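About Katene

Katene makes curtains, blinds and loose covers to order for homes, clinics and small hotels. We have a workroom and a showroom under one roof in Cekbridge, and everything we sell is cut and sewn there.

How we started

Maxine McAlister began taking in curtain work at her kitchen table, mostly hems and linings for neighbors. When the old feed store on Gondberg Road came up for rent she moved the sewing machines there and hired Carleen Quinlan, who had spent her working life in upholstery. The first large job was a set of bedroom curtains for a guesthouse with 40 windows, no two of them quite the same width. It took the whole winter. A lot of how we measure and label today comes from that job.

Maxine's son Nikau joined after a few years with a flooring company. He runs the business side now and does most of the first visits. Maxine still cuts the patterned fabrics herself.

What we make

Lined and unlined curtains are most of our work. We also make Roman shades, cafe curtains, door panels, bench cushions and slipcovers. We do not make roller blinds or shutters, but we fit roller blinds from an outside supplier when a customer wants them in the same house.

We keep 96 fabrics in stock and can order others from sample books in the showroom. Ordered fabric usually adds two to three weeks. You are welcome to bring your own, as long as it has been checked for flaws and there is enough of it to match the pattern. We would rather look at it before you buy. Call first if you can. 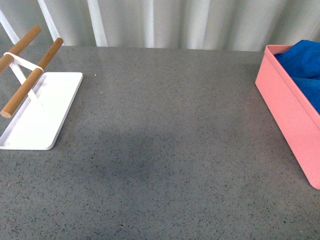 Length is the question we get asked most. Floor-length curtains look best when they just clear the floor, and we set them half an inch up unless you tell us otherwise. Windows over a work surface are different. A pale curtain in soft vertical folds, with its hem meeting the back edge of a speckled gray countertop, gives a clean line across the whole width, but the drop has to be measured at several points. Counters are often out of level even when they look straight. In kitchens we suggest a washable cotton or a polyester blend, and we preshrink the cotton before cutting. Near a stove we will recommend a shade or nothing at all.

How an order works

Nikau or Shayne Baxter comes to the house, measures, and talks through headings, linings and hardware. There is no charge for this within Cekbridge. Outside town the visit costs 100 dollars, taken off the bill if you go ahead.

You get a written quote by email, with the fabric, making and fitting listed separately. We ask for half on ordering. Work under 500 dollars is paid in full up front.

Making takes five to six weeks for most of the year. It runs longer from September until the holidays, so please order by July if you need something for Thanksgiving. Shayne does the fitting, and he steams the curtains once they are up. If a hem needs changing after they have hung for a month, we take them back and redo it at no cost. Linen in particular tends to drop.

The workroom

Charito Mangubat runs the workroom. She came to us from a bridal shop and changed the way we do hand finishing, so all our side hems are now slip stitched by hand. She also trains our new sewers, who start on linings and move to face fabric when she thinks they are ready.

Offcuts go into a bin by the showroom door and are free to anyone who quilts. Larger remnants are sold by the yard.

Repairs and alterations

We shorten, reline and repair curtains made by other people, including ready-made ones. Bring them in clean, please. Sun-rotted lining can nearly always be replaced, but if the face fabric has gone as well we will tell you, and we won't charge for looking.

Visiting us

The showroom is open from 9:30 a.m. to 5 p.m. on weekdays. Parking is at the back, through the gate next to Kastis Hardware. Bring rough window sizes and a photo of the room if you have one. The sample books can be borrowed overnight with a deposit.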